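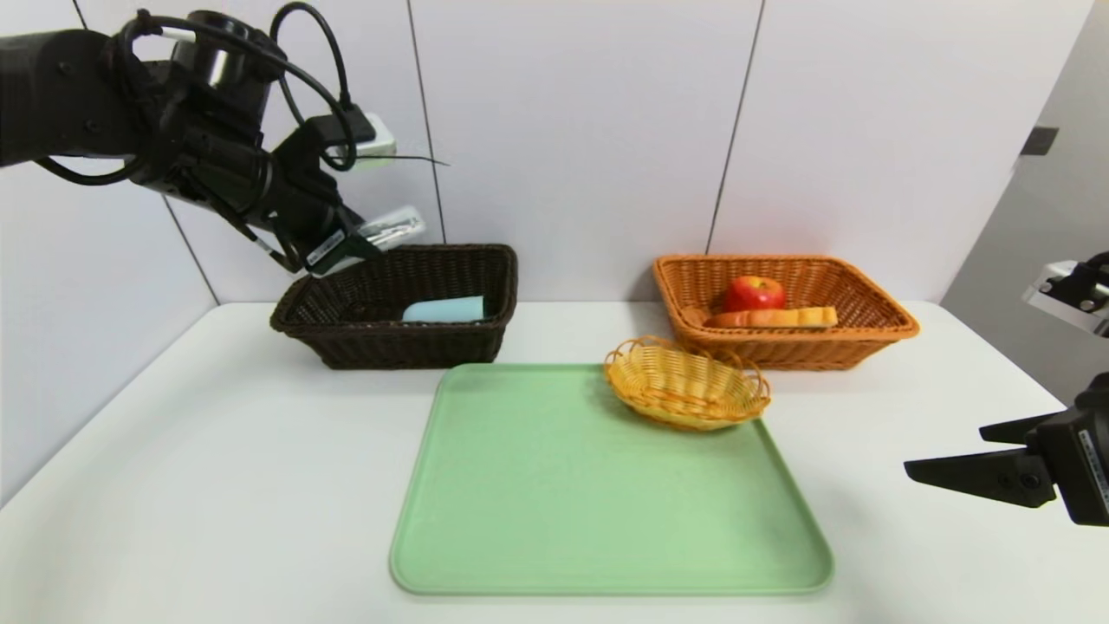
Anchor rode length for a 6-ton sloop, Trevville anchorage

keelbolt_138
Planning to leave the boat on the hook at Trevville for most of May. Current rode is 200 ft of 5/16 chain, no rope. Windlass is a Grulleo. Depth at high tide is 22 ft on the chart. Is it worth adding nylon behind the chain?

tidewrack
Add bow height to your depth before you work out scope. With 4 ft of freeboard you have 26 ft, so 200 ft gives you better than 7:1. Enough for that spot. Put the money into a snubber.

lee_helm
Disagree. 7:1 is fine in settled weather, but the holding at the north end is soft mud over shell and I dragged there on all chain. I carry 150 ft of 8-plait spliced to the chain and have used it twice.

tidewrack
What anchor?

lee_helm
35 lb plow.

tidewrack
Then I would look at the anchor first. A plow that size in soft mud is marginal at any scope.

Skotimance
Check the gypsy before you buy rope. The older Grulleo units take chain only and the splice jumps. Mine did it under load. The rope/chain gypsy was a separate part, number 1459 in the parts list.

keelbolt_138
Mine is the older one. So rope means a new gypsy as well.

lee_helm
Or haul the rope part by hand. It isn't much work on a boat that size.

Skotimance
It is in 25 knots.

keelbolt_138
Going with a 30 ft nylon snubber for now and staying at the south end, near the Gökçe dock. Will dive on the anchor Saturday and post how it set.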